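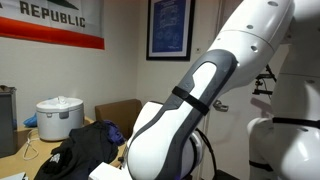 Arms at the table, with a pile of clothes still to deal with.

From: Marnie K.
To: Brenmont Tinkerers list
Subject: Re: [brenmont-tinker] can a machine do my chores yet

Gus, I started answering you at breakfast and then the whole day went by, so apologies if this wanders. I've cut your message down to the bits I'm answering.

On Saturday, December 12, 2020, Gus Ruiz-Ortega wrote:

> My sister-in-law has decided I'm the robot guy in the family and wants
> to know when she can buy one that does laundry. I told her five years.
> I have been telling her five years for a while now.
>
> What I don't get is that I spent my whole working life around machines
> that could put a part in a fixture all night long and never miss. A
> T-shirt can't be harder than a gearbox housing. It weighs nothing! You
> can drop it! So is this a hardware problem, or a software problem, or is
> it that there's no money in it?
>
> Also you used to work at Benavides, so you must know what a real laundry
> does. Do they have a machine for this or is it still people?
>
> Gus

OK, last one first, because it's the one I know something about.

Yes, I did 2 years at Benavides, mostly on the flatwork side, and yes, there are machines. Flatwork means sheets, tablecloths, napkins, anything that's a rectangle. We had a big Flatley ironer with a folder on the end of it, and it was wonderful when it was in a good mood. You'd get two people on the feed end, each one finds a corner, they clip it, whoosh, and out it comes on the other side pressed and folded. I counted once on a slow night (I was new and wanted to impress somebody) and we put 1426 napkins through before the supper break.

But look at what the people are doing in that story. The Flatley never found a corner in its life. Two humans reached into a cart of tangled wet stuff, found the corners by feel while talking about somebody's cousin's wedding, and handed them over. Then the machine did the part that's the same every time. And that's with rectangles! The personal laundry, the shirts and scrubs and kids' stuff, went to a table with four of us standing at it, and as far as I know it still does.

So your gearbox housing is easy in the way a napkin on the clips is easy. It shows up the same shape, in the same spot, facing the same way. You could set up a fixture for it because it agrees to be the same thing tomorrow. A T-shirt is a different object every time you let go of it. The sleeve is inside the body, or one sleeve is, or it's wrapped around a sock, or what you thought was the hem is the neck. And yes, you can drop it, but every time you drop it you've got to figure it out all over again, so I wouldn't count that as a plus. 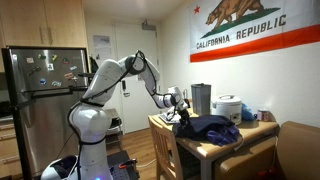
Folding is the part people always ask about, and I think it gets too much of the attention. If you gave me a shirt laid out flat, face down, sleeves out, I could build you a folder out of cardboard and duct tape, and so could you, and so could a bored ten year old. The trouble is all in the getting-to-flat. Take that navy cloth hanging from the gripper, draped over the corner of the table. Can you tell me what it is? Shirt, pillowcase, pajama bottoms? I can't, and I've handled more laundry than most people on this list. If it were in my hand I'd give it a little shake and let it hang, and run my fingers down the edge until I hit a seam or a cuff, and I'd know. It's lying partly on top of something white and gray, too, so before you get anywhere you've got to decide where one piece stops and the next one starts. With navy on white that's a gift. Give me a pile of all black on black and even I turn on the overhead light.

Which gets me to your hardware or software question, and I'm going to be annoying and say I think it's both, but not in equal amounts. The arms seem fine to me. An arm can go where you tell it. I've seen plenty of clips with a person steering the arms by hand and folding a towel pretty decently that way, slow as molasses but decent, so the metal can do it if there's a brain on the other end. What I'd complain about in hardware is the fingers. Two flat jaws that open and shut is like doing laundry in oven mitts. I separate two layers of cotton by rubbing them between my thumb and finger, and I do it without looking. How do you do that with a clamp? You can pinch and hope, I guess, and then look to see if you got one layer or two.

The rest is knowing what you're looking at and what to do when it goes wrong, and there I'm out of my depth and will let the software people on the list yell at me.

Something else your sister-in-law should think about, though. A laundry is built around the laundry. Our folding tables had nothing on them, ever, and if you left your lunch on one you heard about it. A kitchen table at home has a rice cooker on it, and a cup, and a cord going off the edge, and chairs shoved up against it, and all of that is staying right where it is because people live there. I don't clear my own table to fold. I push things back with my elbow and fold in the space that's left, and I hang the shirts that won't fit over a chair back. A machine that needs a clean table is going to need me to clean the table, and by then I could've had the towels done!

I did get to try one of the home folding gadgets, by the way. My neighbor had a Vullon for a while, the tall one, where you clip each shirt onto a rack and it draws it in and spits out a neat little packet. She let me run a basket through it in June. It folded beautifully, I've got no complaints about the folds. But I had to button things and turn them right side out and clip them on by the shoulders, and it wouldn't take sheets, or anything small, or my husband's sweatshirts with the hoods. So I'd become the feed end of the Flatley again, only in my neighbor's spare room and for no wages. She keeps the cat carrier on top of it now.

As for money, I don't buy that there's none in it. Benavides would have bought something that could sort a cart in a heartbeat, even a slow something, as long as it ran overnight by itself. It wouldn't have to fold a thing. Pull one piece at a time out of a heap, say "towel" or "shirt," and put it in the right bin. If I were betting, I'd bet on that showing up in a commercial place well before anything folds a fitted sheet in a house. A house is the worst place to start. There's one load of everything, all mixed up, and the customer is standing right there comparing it to how her mother did it.

So what would I tell her? I'd tell her to buy a good dryer and enjoy it. I'd still stick with your five years for a towel robot that's slow and costs as much as a used car, and I won't give a number for the whole job, hampers to drawers. If you want to put a pie on it, I'll take the over.

One question back at you, for anybody who ran parts feeders. You used to have those vibrating bowls that jiggled the parts until they all came out facing the same way, right? Has anybody tried anything like that with cloth? Air jets, or a tumbler with a gap in it, I don't know. We used to get a napkin to open up by snapping it, and I keep thinking there's a dumb mechanical trick in there that would save the smart part a lot of work.

Also I still have your torque wrench. It's in my trunk, remind me.

Marnie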